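Two Hands, Six Compartments, One Ring

Jun 10, 2020

I have spent most of the spring on a question that sounds like it should take an afternoon: if you teach a policy from a person wearing the grippers, does it learn faster than one taught by a person driving the arms with joysticks?

The project is called Tostora, a name I had no part in choosing. The task is sorting. Pick up a wire ring, put it in the right compartment of a divided tray, go back to the start. My mother, when I explained this over the phone, asked whether it was for a hospital or for children.

We took 300 demonstrations each way. The worn grippers won on speed by a mile, which we expected, and lost on consistency, which I did not. It seems that when you let people use their own arms they move like people. They hesitate, they change their grip, they come at the tray from the left for no reason and then from the right out of guilt. The joystick demos are slow and dull and nearly identical, and the policy loves them. 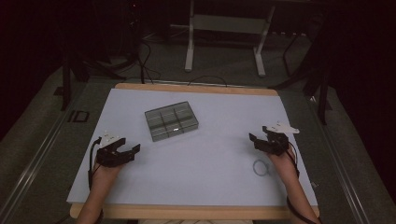
Rangi Faulkner read a draft of this and wrote back that I was blaming the wrong thing. The variety is the useful part, he said, and if my policy chokes on it then I should look at how far ahead it plans before I start telling people how to move their elbows.

I was annoyed for a day and then tried it. With longer action chunks the worn-gripper policy got 90 percent of its placements right, against 18 percent on my first attempt. The joystick one hardly changed. I have since told Rangi he was right, in a message I rewrote 3 times to make it sound less like he was right.

What still fails is the ring lying flat. The fingers come down, close on nothing and travel over to the tray anyway — very confident, very smooth — to deliver it. I have a few ideas about that, most of them involving fingertips. The next batch of data starts once I've fixed the script that throws away every demo with a pause in it, including, I found out this morning, some of the good ones.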